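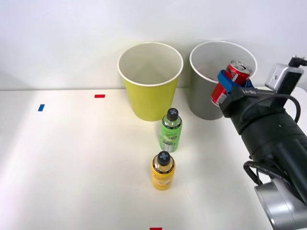 Wrist camera masking gives four more successes out of 50. Is that a result?

Posted in Fedcombe Help > Manipulation > Evaluation

gripside_left

I'm trying to reproduce the main claim of the Trollitura method on a pick and place setup and I can't tell if I have reproduced it or not.

For those who haven't read it, Trollitura is a training change. You take a normal imitation policy with one fixed camera and one wrist camera per arm, and during training you hide the wrist image on a fraction of the samples, so the policy can't lean on it all the time. The claim is that a policy trained this way does better when you move things around on the table, and does no worse when you don't.

My setup is an RB-Y1. The task is putting a soda can into a paper cup, with bottles on the table as clutter. We have 652 demonstrations, all by teleoperation. The policy code is Gellix, default settings except that I turned off color jitter, because cup color is part of the instruction ("gray cup", "yellow cup").

I trained two policies on the same data. One is plain, one has masking. I ran 50 trials of each. Plain got 35. Masked got 39. I used the same list of layouts for both, so trial one for plain has the same object positions as trial one for masked, and so on down the list. Positions are set from small tape marks on the table.

What I would like to know:

Can I say this reproduces the result? My advisor thinks it does. The other student on the project thinks it's noise.

Also, I'm counting a trial as a success if the can is in the right cup at the end and the cup is standing. Some people seem to count the first contact with the cup as well. Does it matter for this?

One more thing, in case it is relevant. The masked policy is slower. It tends to hang above the cup with the can tilted and wait a while before it lets go. I haven't measured how long.

paper_cup_stats

It's noise until you show otherwise. Four trials out of 50 is a small gap, and if you ran the plain policy again on the same list you could easily get a number that far from 35. You should try it. Rerun plain against itself and look at how much it moves. People skip this step and it is the cheapest thing you can do with an afternoon of robot time.

The good news is that you matched the layouts, so you don't have to compare two totals. Compare trial by trial. Ignore every layout where both policies succeeded and every layout where both failed. Those tell you nothing about the difference. What is left is the layouts where one worked and the other didn't. If masked won four of those and lost none, you have a hint of something. If masked won ten and lost six, the total is the same and you have much less. Please post that split, it would be more useful than the totals.

On the success rule, your rule is fine. Write it down before the next batch and have the person scoring not know which policy is running. A can that ends up leaning on the rim is the one everybody argues over. Decide now what it counts as. On first contact, I would log it as a separate column. Don't mix it into success.

On the order of trials: did you run all of plain and then all of masked? If so, that's a bigger problem than the sample size. Lighting changes during the day, the fingers wear, somebody bumps the fixed camera and puts it back nearly where it was. Alternate the two policies on each layout, and flip a coin for which one goes first.

gripside_left

Thank you. The split is six layouts where masked won and two where plain won.

And yes, I ran all of plain in the morning and all of masked after lunch. I see the problem now.

paper_cup_stats

Six against two is nowhere near enough to rule out luck. It leans the right way, and I wouldn't write more than that. Redo it with alternating order and a longer list. I'd go to 100 layouts if you can stand it. If you can't, keep the 50 and run each policy twice per layout, but then treat the layout as the unit. Two runs on the same layout aren't two independent trials.

tape_and_timers

I worked on a similar comparison, with a different robot but the same kind of table and cup task, so I will skip the statistics, which are covered, and talk about what the masking does. I think your question about the result depends on it.

In our case the totals barely moved either, and for a while we believed the method did nothing. Then we sorted the trials by when the failure happened, and the picture changed. The plain policy failed mostly during the reach, before it had hold of anything. The masked policy failed mostly at the release. Masking traded one kind of failure for another and the totals hid it. Your remark about the arm hanging above the cup makes me think you have the same thing.
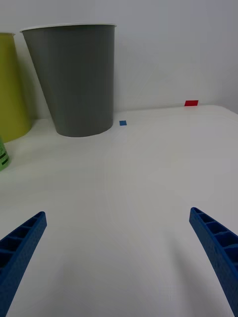

Masking at a flat rate treats every moment of the task as if the wrist image were equally useful, and I think that is the weak point of the method. During the last few centimeters over a cup, the wrist camera is the best thing the policy has. Early in a reach it can be close to useless, or worse, because the policy finds something in it to follow anyway. Take a wrist view with the fingers open and most of the table bare between them. The two cups are pushed to the upper left, the green thing at the left border is a sliver, and the strongest colors on the open part of the table are the little blue and red marks. A policy that has seen marks like those in 652 demonstrations may well learn to steer by them. They don't move, and the demonstrations always start from objects placed in relation to them. Then you shift an object off its mark for a test and the hand goes to the mark.

There is a direct test for that, and it costs very little. Keep the objects where they are and cover the marks with white paper tape, or move the marks and keep the objects. Run both policies. If plain drops and masked doesn't, you have a reason for the difference, and that's worth more in a write-up than a bigger total. If neither drops, forget the marks and look elsewhere.

We did this with our red marks only. Plain got clearly worse, masked hardly changed. We lost the fixed camera calibration halfway through the blue ones and never went back.

For placing objects without any marks on the table there is the Nägeli procedure. You project the layout from above, place the object, then switch the projector off before the trial. It works, but it is slow to set up and it needs something solid overhead to hang the projector from. A cheaper version is to overlay the saved first image of the layout on the live fixed camera feed and nudge things until they line up. We got used to it in a day. Bottles are easy because you can line up the cap. Cups are harder, because a cup that is slightly rotated looks the same, but then it doesn't matter for the task either.

About the slow release. Two things to check in Gellix. First, see whether your masked samples include the end of the episode. By default the mask is drawn per sample with no regard to where in the episode it falls, so the policy is trained to release with no wrist image some of the time. It hesitates because from the fixed camera alone it can't be sure the can is over the opening. On your setup the arm and the can will cover part of the gray cup from the fixed side just when it matters most. Try switching the mask off for the last part of each episode, from the point where the can is above the cup. This isn't in the Trollitura write-up, so if you do it, report it as a separate condition and don't call it a reproduction.

Second, check your time limit. If the limit ends a trial while the arm is still hovering, you are scoring a slow success as a failure, and that only hurts the masked policy. With 39 already counted you might be underrating it. Log the time of release for every trial.

So for what to write, I'd say you matched the direction and that the size can't be judged yet. Add the table of failures by stage, even if it is only a handful of rows.

gripside_left

The time limit one got me. I went back through the logs and three of the masked failures were stopped while the can was still in the hand. I can't count them as successes, but I'm raising the limit for both policies.

The overlay works fine, we tried it this morning. I'll do the covered marks first and then the longer list with alternating order. Scoring will be done from the fixed camera recordings by somebody who doesn't know which policy ran.

knurled_cap

Same question here with a two-arm task. Does anyone know if Gellix masks both wrist cameras together or separately? We got different results after an update in September and I can't find it in the notes.

tape_and_timers

Separately, unless you tie them in the config. Before the update they were masked together. If you mix checkpoints from both sides of the update you are comparing two different methods, so retrain both on the same version.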